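Robots folding things, and a very long bus ride

Quick one tonight because I've got an early start and the washing up is staring at me. But I said I'd write up the open day so I'm writing up the open day.

So. Truvenum. They're the lot who took over the old bakery units out at Pallville, and every February they open the doors for an afternoon and let normal people wander round. I'd missed it two years running (flu, then a boiler thing) and this time I was determined. Bus out there was late and then went the long way round by the reservoir, so I walked in at ten past two with wet feet and no lunch in me.

Sign-in desk, sticker, a lanyard I have already lost. Badge number 1036, which made me think they were expecting a crowd, but apparently they just carry the numbers on from year to year. It wasn't packed. Comfortable. Mostly families, a few students, one very keen man with a notebook who got to every single station before me.

First room was the warehouse stuff — bins going up, bins going down. Fine. Seen it on telly. The Keltel stand was next to it and they were handing out pens, decent ones, so I took two. Second room was the one I'd come for.

Laundry! Or "soft goods handling" as the board on the wall had it. I've wanted to see a robot deal with clothes ever since I started this blog and moaned about ironing in what must have been the first post. Boxes are easy, the woman running the station told us, a box is the same box every time you look at it. A T-shirt is a different shape every time you put it down. She'd been on the folding project since it started and said they'd got through 580 garments from charity shops so far, most of them too tired to sell. She had a nice way of explaining it, no jargon, and didn't mind the same question four times from the same small boy.

The thing itself is an arm with two yellow fingers and a little camera down by the wrist, and they let you see what the camera sees. That was the bit that got me. I stood watching that view for ages, far longer than I watched the arm. From down there a shirt stops being a shirt, it's just hills.
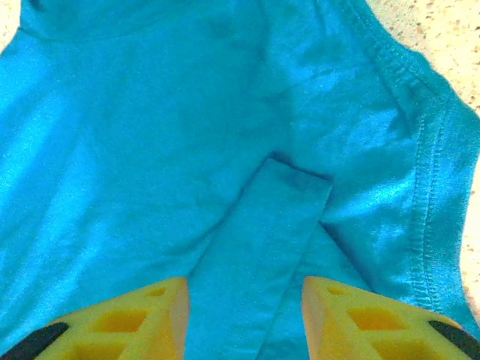 The wrist camera's view. Fingers either side of the folded bit, lots of turquoise.

What I hadn't understood before is how much of it is looking for edges. A hem is good news, she said, a hem with proper stitching is something you can follow. Creases are bad news because a dark crease can look a lot like an edge if the light's wrong. And the light is always a bit wrong. They'd had lamps moved that morning and she was clearly still cross about it.

I asked how long a whole shirt takes. Depends, on a good run it's 4 minutes. I can do one in ten seconds, badly. But then I don't do it all night while everyone's asleep, do I.

Saw two full folds start to finish. One came out lovely, square, shop standard. The other one ended up as a sort of parcel with an arm sticking out and got a bigger round of applause. The keen man wrote something down both times.

After that there was a talk upstairs from somebody at Meireles, who make the rubbery pads for grippers. I only stayed for 20 minutes of it because the room was boiling and I was starving by then. Intresting though, what I heard. Pads wear out much quicker on towels than on shirts. Would never have thought about that.

Café bit downstairs was tea from an urn and flapjack, £1.50 the pair, you can't argue with that. Ate mine stood up by the fire door and went back round to the laundry room for another go but they'd switched over to socks and there was a queue by then, so I left it.

Would I go again, yes. Go early if you're taking kids, the sticker table had run out by three and there were tears. Parking looked ok from what I could see, though the bus stop is a good walk from the gate and theres no pavement for the last stretch. Take a coat.

I've put the pens in the drawer. The pile of ironing is exactly where I left it. Right — washing up.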